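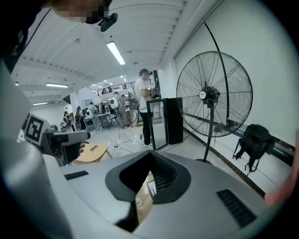
4 Ceiling and lighting

4.1 Scope

This section covers the positioning, connection and care of light fixtures under the Plema ribbed ceiling, as supplied for Redenport interior rooms with white walls and white ceiling panels. It applies to strip lights, rectangular panel lights and small accessory lights. Wall switches and supply wiring are covered in Section 5.

The ceiling panels are laid with their ribs parallel and running toward the back of the room. Where "front" and "back" are used below, they refer to the ends of the ribs. "Left" and "right" are as seen by a person standing at the front and facing the back.

CAUTION: Connection to the supply must be made by a licensed electrician. Turn off and lock out the lighting circuit before opening any fixture. A wall switch in the off position is not a safe means of isolation.

CAUTION: The ribbed panels do not carry load. Fasten every fixture through the panel into the framing above it.

4.2 Before you begin

Clear the floor under the work area and move tables and loose equipment to the walls. Check that all ceiling panels are locked at the joints. Protective film must be removed from the panels before any fixture goes up, as it cannot be pulled from under a mounted housing.

You will need:
Rolling work platform with locking wheels
Voltage tester
Framing locator
Chalk line, blue (red chalk stains the panel coating)
Yeon mounting brackets, 2 per strip light
Screws from bag C
Soft cotton gloves

4.3 Mounting a strip light

1. Find the framing members and mark their centers on the panel face with pencil.

2. Snap a chalk line for the fixture. Set the line in the flat between two ribs, not on a rib crown.

3. Hold the first bracket on the line at a framing mark. The open side of the bracket faces the floor.

4. Drill the pilot holes. Stop when the bit enters the framing. Do not drill at a panel joint.

5. Fasten the bracket with bag C screws. Tighten until the bracket is flat against the panel. If the panel bows, back the screw off a quarter turn.

6. Repeat for the second bracket at the next suitable framing mark.

7. Feed the supply cable through the grommet and leave 800 mm free below the panel. Trim to length only after the connection has been made up and checked.

8. Raise the housing, engage the rear clips, then press the front edge up until both clips close. Two people are required for this step.

9. Have the electrician connect the fixture and fit the end cover.

Note: Do not seal the gap between the housing and the ribs. Warm air leaves the housing through this gap.

4.4 Mounting a panel light

1. Remove the diffuser and set it face up on a clean cloth.

2. Fasten the back plate through all 4 corner holes. Use the rib spacers supplied in the carton so that the plate clears the ribs evenly.

3. Connect the fixture as described in the wiring sheet.

4. Refit the diffuser. Wear gloves. Fingerprints on the inner face show when the light is on and cannot be reached later without removing the diffuser again.

Small accessory lights use the same procedure with a single back plate screw. They are intended for corners and edges and should not be used as the only light in a work area.

4.5 Checking the light

1. Restore power and switch on all fixtures.

2. Allow 60 minutes before judging brightness or color. Output changes while the fixtures warm up.

3. Stand at each work position and look for glare from the walls. White walls return a large share of the light, and a strip light placed close to a wall can cause a bright band at eye level.

4. If a band is visible, move the fixture inward to the next flat between ribs and plug the old holes with white caps.

5. Listen for hum. A steady hum that stops when the housing is pressed by hand indicates a loose clip. See step 8 of 4.3.

4.6 Cleaning

Switch off the fixtures and let them cool. Wipe panels along the ribs, starting at the front, with a damp cloth and Purament surface cleaner at the dilution given on the bottle. Do not spray toward a fixture. Diffusers may be washed in lukewarm water and must be fully dry before refitting.

Clean the ceiling once a year. December is suitable for rooms that close over the holidays.

Revision: 5 May 2018. Replaces all earlier versions of Section 4.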